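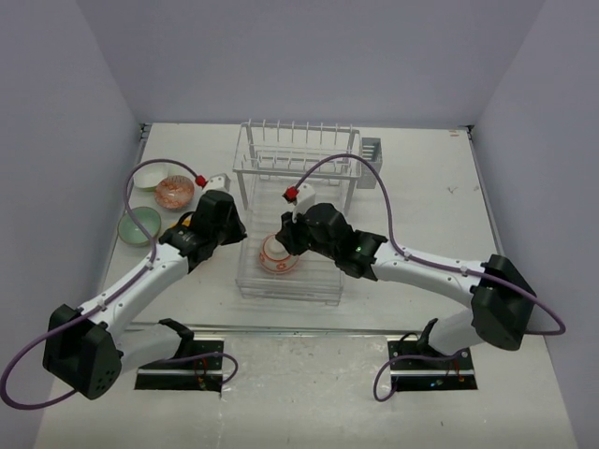
Most of the argument over teaching robots is about how many demonstrations you need. At Wultura, where I have worked for two years, the number on the wall is 600 per task. I think it's the wrong number to put on a wall.

Take loading dishes into a rack. An operator drives the arms by remote control, picks up a bowl, stands it between the tines and lets go. On a good afternoon one person can record more than 218 of these. They will be fast and they will look alike, and the model trained on them will do fine until a bowl lands upside down or up against another one.

Last March we threw out a large part of a set called Losamby and kept 494 runs. The ones we kept were often the ugly ones. The operator missed the rim, backed off, turned the wrist and tried again. The old instructions told people to delete those and start over. I wrote some of those instructions, and I was wrong.

A robot that copies people will make mistakes people never showed it, and it needs to have seen somebody get out of trouble. You can't get that from operators who are paid by the clean run. Pay them by the hour. Let them move the bowls before each try -- and let them pick where.

There is a cost. Recoveries take longer to record and longer to check, and two operators will fix the same bad grasp in different ways, which can confuse a model. Some of my coworkers would sooner write a rule for each failure. I have seen that list of rules, and it grows every week.

I would also put the operators in the room when the trained robot is tested. At present they record, go home and never hear how it went. They know which grasps felt wrong in their hands, and we should be asking them before we ask for another 600.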